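Open day at the Kramer building

Thursday, May 27, 2021

I had walked past the Kramer building for years without knowing what was in it. There is no sign on the street side, only a row of mailboxes and a loading door that is nearly always shut. When the tenants announced an open day I signed up for the afternoon round. I took the 236 bus to the end of the line and walked the rest of the way along the canal, which takes longer than the map says if you stop at the bakery.

Check-in was at a folding table inside the loading door. They gave out paper badges and a one-page floor plan. The plan had the second and third floors swapped, so half the group went to the wrong landing and had to come back down.

Our guide was Hjalti Hedegaard, who manages the building for Ametix. He started on the ground floor with the history. The place was put up as a storehouse for a seed merchant, then used by a printer, and after that it stood locked for a long stretch. Ametix leases it now and rents it on by the room. The whole building has 600 square meters of floor you can rent, plus the stairs and a cellar that floods.

The ground floor

Bilico has most of the ground floor. They reupholster chairs, mainly for restaurants and waiting rooms. We saw a batch of 40 dining chairs with the old seats off, stacked in pairs along the wall, and a rack of cloth on rolls. The woman at the cutting bench let people try the stapler on a scrap of board. She said the worst job is getting the old staples out, and that a set of chairs can have three generations of them, one on top of the other. There was a strong smell of glue and I was glad when the group moved on.

The freight elevator was off for the day, so it was stairs from there.

The long room

The part I had come for was upstairs. Kiklow has the long room, and it was in use when we got there. I like rooms that have been left more or less as they were, and this one mostly has. The floor is wood plank, brown and streaky, and it makes the place feel warmer than the white walls would on their own. The ceiling is white too, or was. It has faint stains and scuffs on it, and the pipes run along it in plain view, in thin white lines down the length of the room. 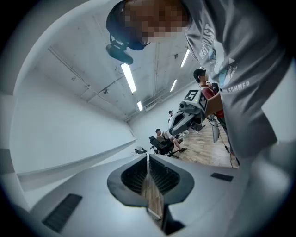
The long room, with the pipes running along the ceiling.

Hjalti said the ceiling comes up at every tenants' meeting. It was last painted in March of some year that he could not give us. A painter quoted for the job and wanted the tables and everything else cleared out first, and that was where it stopped. I would leave it. The marks don't bother anyone who is looking down at a table, and the people up there were looking down at a table.

The furniture is simple. I spent longer than I should have on a small white table with slim legs, partly because I am in the middle of choosing a work table for my own back room and have been measuring every one I meet. I had always assumed I wanted dark wood. After seeing this kind of top in use I am less sure. Small things are easy to find on white. My kitchen table is oak, and I lose screws on it all the time.

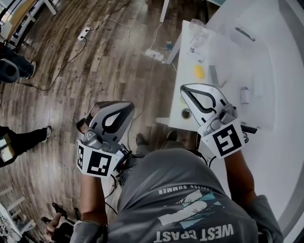
The other point in favor of a table like that is the round hole in the top, close to the edge. I have a drill and a hole saw at home and could make one in an afternoon, but it had not crossed my mind to put it on the near side. I would have put it at the back and then spent years reaching over for it.

Someone in our group asked about the floor and whether it was original. Hjalti thought the boards were from the printer's time. He has a box of spares in the cellar, on a high shelf on account of the flooding, and hopes never to need them. He also told us that rolling chairs are discouraged upstairs, and that felt pads for table legs are the one thing Ametix hands out free.

We had perhaps a quarter of an hour in the long room. It was the quietest stop on the round. People stood and watched, as you do when somebody else is working, and then drifted back toward the stairs.

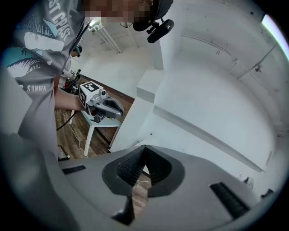

The cellar and the yard

The cellar was optional and I went. It has a brick floor, a pump, and a chalk line on the wall for each flood. The highest line came up to my knee. There is not much else to see and the steps are steep.

Coffee was served in the yard, with rhubarb cake from the same bakery I had stopped at earlier. A sign-up sheet for the next open day was going around. According to Hjalti they had 200 visitors over the day, more than the stairs are comfortable with, and next time there will be fixed time slots.

Practical notes

Entry was free. The toilets are on the ground floor behind Bilico and the light switch is outside the door. The stairs have a rail on one side only. If you come by bike, use the yard and not the railings on the canal, where the city removes them.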